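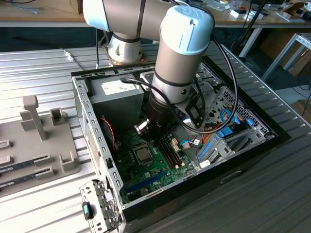
Inside the old office computers
A small gallery by Pentti Mustonen, Drelville

In November our repair club in Drelville received a delivery of old desktop computers from Bretik, a firm which was moving to another building. I have opened many of them since then, always in the evening after 6, and I find that the inside of such a machine is more beautiful than the outside. I am not a professional. I was teaching geography before, and I learned this work from Jolien Smits, who has much patience with me.

The picture on this page is from the desktop type, laid on its side with the cover off. I wrote some lines for the parts which visitors ask me about most.

The board
Green, as most of them were in those years. The processor sits under the square metal bracket near the middle. Please do not pull on this bracket, it has a lever and the lever must go first.

The memory
Four black slots, side by side. In the club we test every memory module alone before we put it in a pair. It is slow work but it saves a lot of searching afterwards.

The coin battery
It is the round silver one, close to the long blue slot. If a computer forgets the time each night, try a new battery before anything else. We keep 100 of them in the drawer and they cost very little.

The power supply
The grey box with the white label. We never open this part, also not when somebody asks nicely. A broken one goes to the recycling point at Tesmont, where they take them without payment.

The drive bay
I like the honeycomb pattern in the metal, and the blue latch and the blue SATA cable give some colour. The old drives are wiped by us before a computer goes to a new home. If you wish to have yours back, tell us when you bring it.

If you have a desktop you do not use any more, you can bring it to us at Arabzadeh Hall, room 103, between 5 and 8 in the evening. Keyboards are welcome too. For screens we have no more space until spring.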